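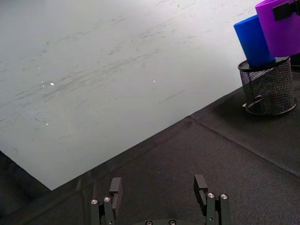
Vol. 14, No. 3

A Visit to the Flenthorpe Home Office Fair

The pitch for this year's Flenthorpe fair was "the desk that thinks ahead." I went in December, on a shuttle that left the train station at 9:15 and got to the hall after ten, and I came home with sore feet and a tote bag I did not ask for. Whether any desk there was thinking I can't say.

Admission is free if you register and $14 if you don't. Registering means giving your work email to everyone in the building. I paid.

The front half of the hall belongs to the big stands, and the big stands all had the same idea: raise the thing off the floor, light it from below, and put a person next to it who says "workflow." Undov had a sit-stand desk going up and down on its own all morning. I asked what it would hold at full height and was given a card with a web address. The address led to a page that asked for my work email.

I had more patience for the back rows, where the tables are covered in cloth and the goods just sit on it. The one I spent longest at had a large white board laid flat on dark gray fabric, with a black wire mesh pencil holder and a blue cup grouped in the corner. I have read a lot of copy over the years about boards that wipe clean and stay clean. The surface on this one was covered with faint gray scuffs and streaks, most of them slanting the same way, and toward the right side there was a short, thin dark scratch. I can't tell you what made them. It could be wiping, it could be dragging things across, it could be the truck. What I can tell you is that you don't see marks like that in a catalog, and I'd like to. A buyer for an office of 200 people should be shown the board after a hard year and then be told the price.

The tablecloth had a fold crease standing up in it like a seam, which I mention only because the stand next door had steamed theirs flat and had nothing on it worth picking up.

Mesh pencil holders, by the way, have not changed since my first job. Same fine crisscrossed metal, same solid rim top and bottom. Every few years a company such as Zaki tries to improve on them. Zaki's attempt this time has a charging pad in the base and costs almost five times as much, and the sample rocked when I put a pen in it. The man at the stand said the floor was uneven. I moved it to the next table, where it also rocked.

At 1:00 there was a talk in the side room, "Surfaces and Focus," sponsored by Jostden. The claim was that a pale work surface makes people concentrate better. I asked how that was measured. There had been a survey. I asked who had been surveyed, and the answer was customers who bought the pale one. The coffee afterward was good and I had two.

Things I would go back for: the chair repair bench near the loading door, where you could watch a gas lift being swapped, and the used filing cabinets, which were priced fairly and heavy enough to hurt you. Things I would skip: the app demos, all of them, and the lunch counter, where a turkey sandwich and a water came to more than the ticket.

The last shuttle back is at 4:40. The flyer says 5, and the flyer is wrong. I ended up sharing a cab with two people who had read the same flyer.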